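How to Clean a Cloth Desk Mat Without Wrecking It
By Larasati Osman

Most of the advice on washing desk mats and mouse pads seems to have been written by people who sell cleaning sprays. I have ruined two mats by following it. What follows is the slow, cheap method I use now, plus a few claims I no longer believe.
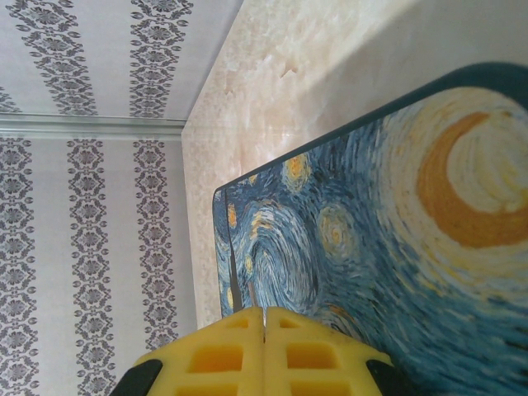 Before you start

Turn the mat over and find out what the back is made of. If it is rubber, keep reading. If the mat is leather, cork or felt, stop, because none of this applies. Mats with lights in them should not go in water at all, whatever the box says about being "splash safe."

Check the edge too. A stitched edge will take some handling. A raw cut edge may start to lift once it gets wet, and I have yet to find a glue that puts it back for good.

You will need:
A bathtub, or a sink big enough to lay the mat flat
Plain dish soap
A soft brush (an old toothbrush is too small, but fine for the edges)
Two dry towels

Step 1. Test the print

Printed mats are where people get hurt. Wet a white rag with warm water and one drop of soap, then rub a dark corner for a slow count of 30. Look at the rag. If there is color on it, clean that mat with a damp cloth only and live with the stains.

I keep reading that modern prints "never bleed." My Kotgate mat did, on the first wash, and it took the blue out of one whole side. The seller offered me a coupon.

Step 2. Soak it, but not for long

Run a couple of inches of lukewarm water. Not hot — heat loosens the bond between the cloth and the rubber, and then you get bubbles. Add a small squirt of soap and lay the mat in face up. Five minutes is enough. I have seen guides that call for an overnight soak, and I can't work out what the extra hours are meant to do besides give the glue more time to fail.

Step 3. Brush in one direction

Start at one short end and work across. Light pressure. Scrubbing in circles raises fuzz on the cloth, and fuzz is what makes a mouse feel slow later on. Go over the wrist area twice, as that is where the skin oil sits.

For coffee, put a drop of soap right on the spot and leave it a minute before brushing. For ink, good luck. Rubbing alcohol moved the ink on mine from one place to a larger place.

Step 4. Rinse more than you think you need to

Soap left in the cloth goes stiff and picks up dust faster than before. Rinse until the water runs clear, then rinse again.

Step 5. Press and dry

Lay the mat on a towel, put the second towel on top, and press with your hands. Don't wring it. Then leave it flat in a room with moving air. Mine takes a full day, and over 30 hours in December when the windows are shut. A hair dryer will curl the corners.

What about the washing machine?

Some makers say it is fine on a cold, gentle cycle. Maybe so. I tried it once with a cheap Rudholm mat and it came out clean, with a crease that never went away. If the mat cost less than lunch, take the chance.

And the special sprays?

I tested a Hutapea foam against dish soap on two halves of the same old mat. I couldn't tell them apart, and neither could my sister, who didn't know which was which. Buy it if you like the smell.

How often?

Whenever it looks or feels dirty. The "every 90 days" rule gets repeated a lot, always without a source. I wash mine maybe twice a year and wipe it down in between.

Last updated September 5, 2023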